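Home News Services Drop-off Points Contact

Stirkstead packing room opens second sorting table

2 Apr 2021

The Stirkstead mail-in reuse center has opened a second sorting table to deal with a backlog of parcels left over from January. The center takes in small household items, clothing and electrical accessories sent by post, and passes on whatever can be used again.

Angeliki Mavromatis, who manages the packing room, said 214 parcels were waiting when the new table was set up. Of those, 91 have been opened and logged. The rest are stacked by arrival date and will be handled in that order.

Each parcel is opened on a plain white surface so that small parts are easy to spot. Bits of wire and thread get mixed in with the packaging, and in the past some were thrown out with the bags. Staff now leave everything on the table until the bag has been emptied. 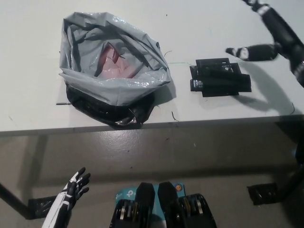

What happens at the table

A mailing bag is opened at the top and the edge rolled back before anything is taken out. Soft items go to the textile shelf. Anything wrapped in black plastic or tape is set to one side and opened separately, with the wrapping cut along one edge only. Loose wires are kept with the parcel they came in until the log sheet is signed.

"We lost a few charging leads over the winter because they went out with the trash," Mavromatis said. "The table gets wiped down between parcels now, and the wipe-down is the last job."

Moataz Belhaj, who runs the evening shift, said the work is slower than before but fewer senders are writing in about missing parts. The evening shift has five people.

Used mailing bags are flattened and collected for recycling. Torn bags are accepted too, as long as labels have been removed.

The center asks senders to put small parts in a closed pouch and to write the contents on a slip inside the bag. Parcels for the Cheetham drop-off point should be marked on the outside. That point can hold up to 200 parcels at a time and will keep its present opening hours.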